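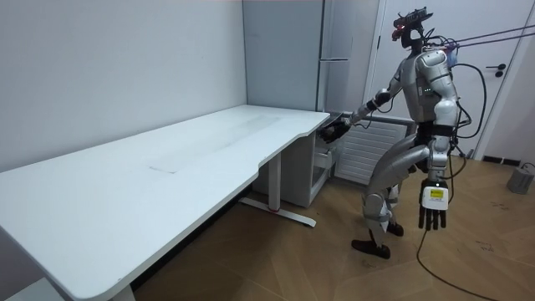
Unit 2: Taking a used car in part exchange

These notes belong to the evening course for new sales staff at Nivby. Please read them before you start the worksheet. In Unit 1 we talked about how the customer chooses the next car. Now we look at the car which the customer wants to leave with us.

First look at the papers

Always begin with the registration document and the service book. The name and address on the registration document should match the person in front of you. If they do not match, ask politely for an explanation and write it on the form. A missing service book does not stop the purchase, but it makes the price lower, and the customer should hear this early and not at the end.

Outstanding finance must be checked before any offer is made. At Nivby we use the Drativlow form for this. The settlement figure is paid to the lender first, and only the rest goes towards the new car.

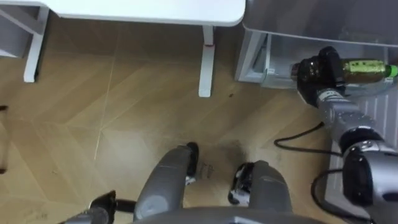 Wood-patterned floor with white table, seen from above.

Then walk round the car

Start at the driver's door and go round the car in one direction, so that you do not miss a panel. Look at the gaps between doors and wings. Look at each tyre on the inner edge also, where uneven wear is often hidden. Open the boot and lift the floor cover.

The road test comes last. Drive with the radio off. Listen when the car is cold, and again when it has reached its normal temperature.

How the offer is calculated

Take the trade value from the guide and subtract the repairs. Worked case: a Vida hatchback needs one tyre at 100 pounds and a wheel repair at 130 pounds. The deduction is 230 pounds. Write both lines on the form, because customers accept a deduction more easily when they can read what it is for.
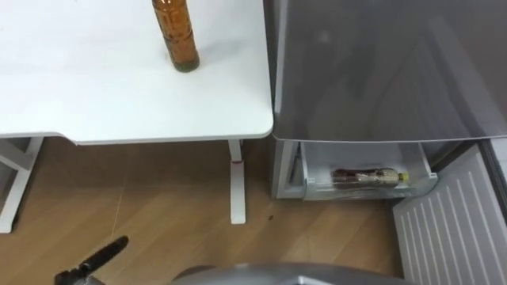 What happens if the finance still owed is more than the car is worth?
The customer has negative equity, and the difference must be paid before the sale can be completed. Sometimes a lender agrees to add it to the new agreement, but you must never promise this yourself.

For the next session

Read pages 130 to 151 of the Drallano workbook and bring one completed appraisal form.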